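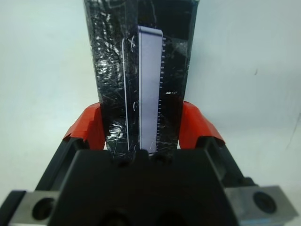 Wrist camera pose estimate jumps around once a shiny wrapped object is in the gripper

Posted in Perception and Calibration, March 2019
Tags: in-hand pose, wrist camera, specular, Trnka, Dulik

flatfield_blues

I have an in-hand pose problem and I've run out of things to blame that aren't me.

Setup: parallel-jaw gripper, black body, red-orange finger pads, small color camera at the wrist looking out past the fingers. No depth. The object is tall and flat, black, covered in crinkled clear glossy wrapping, and it has a long pale lavender panel down the middle with ruler-style tick marks along the right edge. The gripper holds it by its two sides. I need to know how it sits in the fingers (mostly the roll about the camera axis, plus how far it has slid up or down) before I let the planner do anything ambitious.

Perception is Trnka, stock feature tracker feeding the stock planar pose solver. Planning is Dulik. Between them is a node I wrote, so you know where the smart money is.

With a matte test block this all works. With the wrapped object, I get a confident pose, then a different confident pose, then a third one in which the object has passed through the left finger. Dulik quite reasonably declines to plan from there. I recorded 2157 frames with the gripper closed and the arm moving slowly in front of a white wall, and the solver threw away 41 percent of them. I would have been happier if it had thrown away more, given what it kept.

When I plot the features, most of them are sitting on the reflections. Every wrinkle is a gorgeous high-contrast corner. They're excellent features. They just don't belong to the object so much as to the ceiling lights.

Things I have tried:

Lowering the exposure. Reflections got smaller and sharper, which the tracker liked even more.

Raising the feature threshold. This kept the reflections and got rid of the object.

Turning on the outlier rejection in Trnka. It found a consensus. The consensus was the reflections.

A low-pass filter on the output. Now it's wrong smoothly.

Taking the wrapping off is not an option, that's how the objects come. Is there some setting I've missed, or do I need a different approach altogether?

gantrycrab

Sounds like a calibration problem. Redo your hand-eye calibration with a bigger board and more poses. I had jumpy poses for a month on our Hurley cell and it was the calibration.

 flatfield_blues: The matte block works with the same calibration, though. Same arm, same camera, same session.

 gantrycrab: Could still be the calibration.

mostly_harnessed

It isn't the calibration. A bad hand-eye transform gives you a pose that's wrong in a boring, repeatable way. Yours is wrong in an exciting way.

The outlier rejection is behaving as designed. It assumes the bad points disagree with each other. Highlights from a fixed light move together as the arm moves, so they hold a vote and win. No threshold fixes that. You have to stop giving them a ballot.

You already have the one thing most people with shiny objects would like to have, a matte region with known markings in a known place. Use the panel and throw away the rest of the object. What I'd do, in this order:

1. Mask out the gripper first. Camera and gripper body are bolted together, so the body occupies the same pixels forever. One hand-drawn mask, done. The fingers move, so draw their part of the mask from the jaw opening. Those red pads have nice faceted edges and I'd bet a few of your "object" features live there too. A feature on a pad tells you where the pad is, and the encoder was going to tell you that for free.

2. Find the panel by color and lack of glare. Pale lavender on black is not a subtle target. Threshold on saturation and brightness together, because the reflections are bright too but come out silvery with almost no color in them. If your wall is a cool white it may leak through, so only search between the fingertips.

3. Fit the two long edges as lines. Don't use corners. The lower end of the panel runs down toward the gripper body, and if the object slides you'll lose that end completely. The top end is slightly rounded, so there isn't a proper corner up there either. Two long straight edges give you roll to well under a degree, even with a wrinkle lying across part of one.

4. For slide, use the tick marks. Once you have the edges, rectify the strip along the right one and take a 1-D intensity profile down it. Correlate that with a template of the scale. Because the marks repeat, you'll get several nearly equal peaks one tick apart. The alternating short and long ones help, but break the tie using the rounded top end when it's in view, or the previous estimate when it isn't.

5. Reject the whole frame if the profile correlation is poor. Publish nothing. Do not publish the last pose with a fresh timestamp. I say this as someone who has watched an arm act on that kind of optimism.

One warning about step 3. Look closely for thin pale lines running parallel to the panel on the left. Clear layers love to produce an edge that looks just like the one you want, slightly off to the side, and sometimes with better contrast. Search for the light-to-dark transition coming outward from the middle of the panel and take the first strong one. If you search inward from the outside you'll lock onto the decoy.

And drop the low-pass filter. With a clean measurement you want a small Kalman filter with an honest noise term, and with a dirty one you don't want to hide it.

 flatfield_blues: "Hold a vote and win" is painfully accurate. Does the tick correlation survive motion blur?

 mostly_harnessed: Across the ticks, barely. Along them, better. Stop the arm for 50 ms before you grab the frame if you can spare it. If you can't, trust the roll and inflate the slide covariance until Dulik gets nervous.

old_carine_user

Train a network on it?

More seriously, if you do stay with feature tracking, the Carine plugin for Trnka has a specular mask node. It compares frames and drops points whose motion doesn't fit the arm's reported motion plus a rigid grasp. Works OK. The default window of 74 frames is far too long for a moving wrist, and the documentation for changing it is a comment in the source that says "tune this." I still have it in one cell from last November. The panel approach above is probably less work.

 flatfield_blues: Panel edges are in and the roll plot is flat enough that I checked whether the node was running. It was. Ticks next. I have found the decoy edge on the left, by locking onto it.

 gantrycrab: Did you redo the calibration?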